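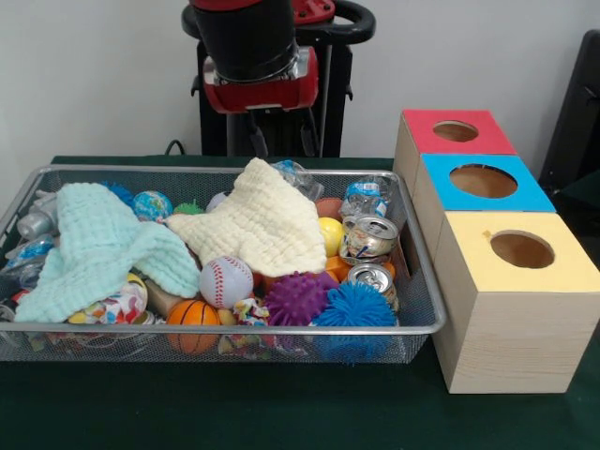 Figure 6.1 A wire basket of mixed belongings, with three light wooden boxes beside it.

Chapter 6
Sorting and Grouping

Every home has a basket like the one in Figure 6.1. Blankets go in because they are soft and will squash down, balls go in because they roll off everything else, and before long the basket is full and you can't find a thing. Wonderful! A full basket is one of the best places to start learning how sorting works, and this chapter is going to make you look at yours with fresh eyes.

Look at the balls first. There is a white baseball with red stitching, a small orange basketball, a purple one covered in soft nubs and a bright blue fuzzy one. Do they belong together? If your rule is shape, yes, and the globe-patterned ball near the top joins them. If your rule is feel, the group falls apart at once, and the spiky ones make a family of their own. Sort by colour and you get something different again (the blue fuzzy ball and the blue spiky ball end up side by side, and the baseball sits with the small white ball).

A rule for deciding what goes where is called a sorting rule. The groups it makes are called classes. In this chapter you will learn to:

choose a sorting rule and write it in one sentence
test the rule on things that are hard to place
sort the same collection in two ways and compare the results
decide how many containers a collection needs

Why the rule comes first

Shadi Kanaan and Lina Nimri were once asked to tidy the same playroom cupboard at the Sorbridge family centre, one in the morning and one in the afternoon. It held 200 items. Shadi sorted by material: wool and cloth, rubber, wood, paper and card. Lina sorted by who would want the thing and when, so a blanket went with the story cushions and the balls went by the garden door. Both cupboards looked splendid. The children, though, found things much faster in Lina's, and the staff found it easier to wash everything in Shadi's. We shall come back to these two cupboards in Section 6.4, where you will draw up a rule that suits both groups.

Try it now

You will need 20 small things from around the house, a cloth to spread them on and three boxes.

1. Spread everything out so that you can see each item.
2. Write down a sorting rule before you touch anything.
3. Sort into the boxes. Give yourself 5 minutes.
4. Put anything that won't fit the rule to one side and keep it there. You will need it for Section 6.2.
5. Tip everything out, swap rules with a partner and sort again.

Key words: sorting rule, class, overlap, leftover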